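Flandevora Reading Group: Questions About the October Book

Which book is it?
Kinsella, the third Plerness novel by Tsung-han Tai. Yes, the one with the sticker on the front calling it a masterpiece. We'll see.

Do I have to read the first two?
The publisher says no. I'd say the publisher wants to sell you this one. Chapter four leans hard on a betrayal from book one, and without it you'll wonder why everybody is so cross.

Is it really 1,221 pages?
In the omnibus, yes. That's all three novels. Kinsella on its own has 71 chapters, and I could find 14 I'd happily lose, mostly the harbour negotiations.

Does the ship's mind, Rodow, turn out to be alive?
No spoilers. I will say the book asks the question for so long that I stopped caring about the answer.
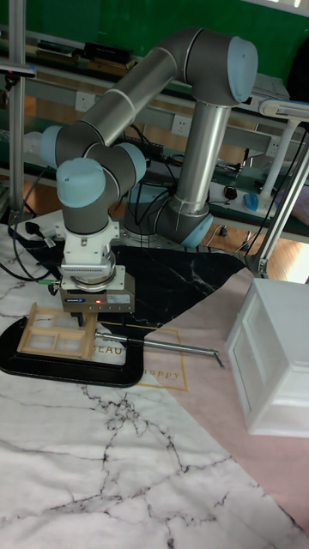 Robot arm with light blue joint caps.

People say the ending redeems it. Does it?
Some people say that about every ending. It's a decent last chapter. Whether it pays for the grey middle stretch is what we'll be arguing over.

Is the audiobook any better?
I've heard it praised. I lasted one chapter, and the narrator's accent for the colonists wandered all over the place.

When are we meeting?
October 20, 2021, at seven, in the back room as usual. Bring your own copy, and a favourite passage if you managed to find one.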